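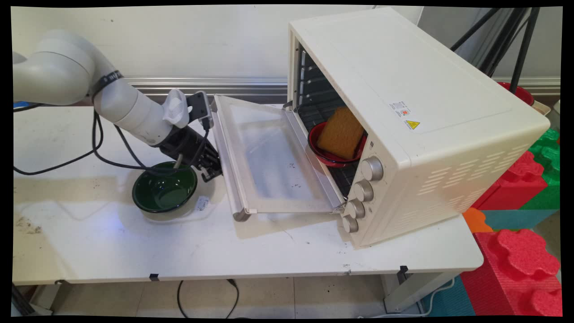
Cream toaster oven with the door down. Red bowl and sponge on the rack, green bowl on the table.

Benchtop Ovens, Reconsidered
Gallery and notes by Ishbel Moncrieff
Posted 9/3/24

I have never quite believed in the toaster oven. Every few years somebody tells me it will replace the big oven, the toaster and possibly the microwave, and every few years I go round to their place and find it full of baking trays. The Skutetti people say theirs will do a family roast. They don't say whose family.

Still, readers in Karnville keep writing in to ask if they should get one for a small kitchen, so I've put down a few thoughts. I'm not selling anything and I'm not easily sold to.

First, the door. A door that folds down and outward gives you a nice wide opening, and it also eats the bench in front of it. The brochures always show it shut. Measure with it open, then add room for a plate, then see how you feel. The glass on this one is dusty and smudged, and I'm inclined to think that's the natural state of glass on these things. You can get it clean with bicarb and a soft cloth. Whether you'll bother in March when you promised yourself you would in January is another matter.

Second, the knobs. There are four of them in a column, silver, and I do prefer a knob to a touch panel. What I doubt is that a household needs all of them. My sister has had hers for 18 months and has turned two. Before you pay extra for functions, write down what you cooked last week. Mine was mostly toast and one tray of pumpkin.

Third, stickers. There's a white warning label on top and a yellow hazard triangle next to it. I leave those where they are, even though they spoil the colour. People do put bread, mail and tea towels on top of ovens, and I'm not convinced a triangle stops them, but peeling it off won't help either.

A word on colour while I'm at it. Cream is sold as the warm, friendly choice and costs more than black in most of the catalogues I've been sent. It also shows every mark. The Farquharson range calls its cream "heritage", and I'd like to know whose.

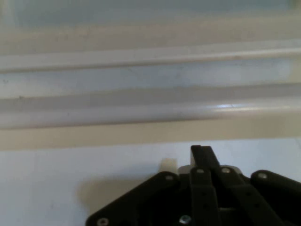 Cleaning is where the claims get really thin. "Wipes down easily" is true of a flat panel and not much else. Any ledge, lip or groove will collect crumbs and grease, and a sponge rides straight over the top of it. I use an old toothbrush, then a damp cloth wrapped round a butter knife. The Trarivov cleaning paste was recommended to me by three separate readers and did no better than dish soap, as far as I could tell. Unplug the oven and let it cool before you do any of this, obviously.

Don't neglect the vent slots on the side. A dry brush is enough. And leave a gap between them and whatever else lives on the bench, however tidy it looks pushed up close.

So would I buy one? For one or two people who don't bake much, maybe, second-hand, after opening and shutting the door a few times. For everybody else I remain to be persuaded. Send me your counter-arguments, preferably with a photo of the crumb tray.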